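Giving up the car, three months on

Jul 31, 2021
By the author of Petkov Lane
3 min read

I sold the car in May. It had been sitting outside the flat for most of the previous year and the insurance was due, so I put it up for sale and a man came and took it away for 800 pounds. I thought I would miss it more than I have.

Most of my trips were short. Work is 17 minutes by bike if the lights are kind, and the big shop is on the way home. I bought two panniers and a better lock, and that has covered nearly everything. The panniers hold more than they look as if they should, although I have broken eggs twice.

The bike itself is an old Nerance with a steel frame and a rack I fitted myself. I spent 300 pounds on it in total, including new tyres and a service. The gears still slip going up the hill by the school. I've adjusted them three times and I think the chain is worn, so that's the next job.

Rain is less of a problem than people told me it would be. Wind is worse. There is a stretch by the river where it comes straight at you in both directions, or feels like it does, and on bad days I get off and walk.

The one thing I haven't solved is visiting my parents. The train goes as far as Wutura and then it's a bus, which stops running at six. I've hired a car once for that and will do it again in the autumn. Even so, I worked out that I should be 2000 pounds better off over the year – assuming nothing on the bike goes badly wrong.

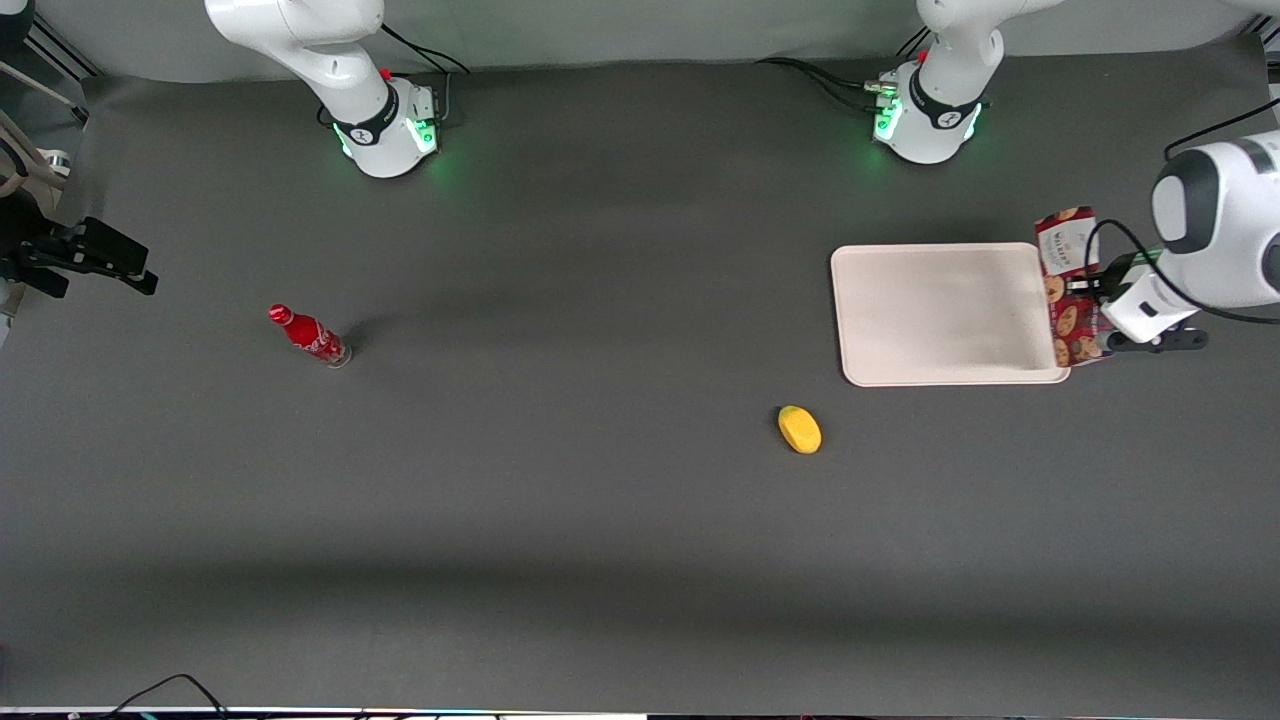
Wutura, May

My first visit without the car. I missed the bus by a minute and walked the last part with a rucksack and a cake tin. It took over an hour. The verges were full of cow parsley and I saw two hares in the field behind the church, which I must have driven past hundreds of times. My feet hurt for days afterwards – wrong shoes. Next time I'm taking the earlier train.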